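Pemau Insulated Can Sleeve, 11 oz and standard sizes

Reviewed by Sumeya Negussie
Sold by: Bogale Outdoor and Kitchen
Item no. 994
In stock: 42

We carry this sleeve because people keep asking for it. I write the copy for this section and I test what I can, so take the maker's claims as the maker's and the rest as mine.

What Pemau says: the sleeve keeps a canned drink cold for up to 55 minutes outdoors. What the leaflet doesn't say is how hot the day was, whether the can sat in shade, or what "cold" means. I wrote to ask in November and got the same leaflet back as an attachment. On my back steps a can in the sleeve was still pleasant after a long phone call. A can in an old foam sleeve from a bank was pleasant too.

Material: stretch knit outside, thin foam inside. The tag calls the foam "Lullness layer." I cut one open and it looks like foam.

Fit: snug on a standard can, baggy on the slim kind. The 11 oz version is shorter, and most people don't need it.

Washing: the label says machine wash cold. Mine came out fine twice and the seam puckered the third time. I would do it by hand.

Colors: slate, rust, cream. The cream one stains if you look at it.

Compared with the Comgate sleeve: the Comgate has a zipper, costs more and scratches the paint off the can. I don't see what the zipper is for. 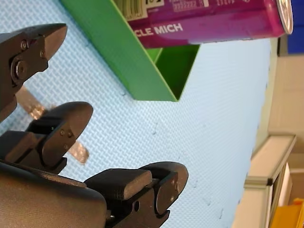
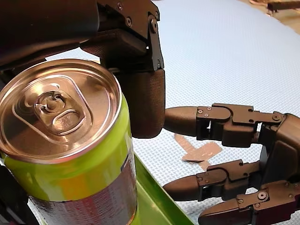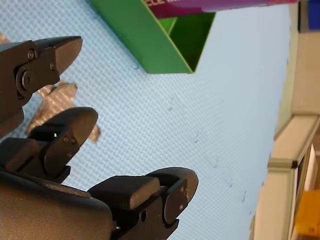 The sleeve covers the sides and the base, and that's all it covers. Pemau's leaflet talks about "all-around protection," which I can't square with a product that has a big hole in the top. Look at the green can in the second picture: the whole lid is bare metal, rim to rim, and no sleeve of this type would put anything over it. If your drinks go warm in direct sun, a cooler with a lid will do more for you than any knit tube. If you mostly want dry fingers and no ring on the table, the sleeve does that, and so does a folded napkin.

Returns accepted unwashed, with the tag on. Multipacks ship flat in a paper envelope.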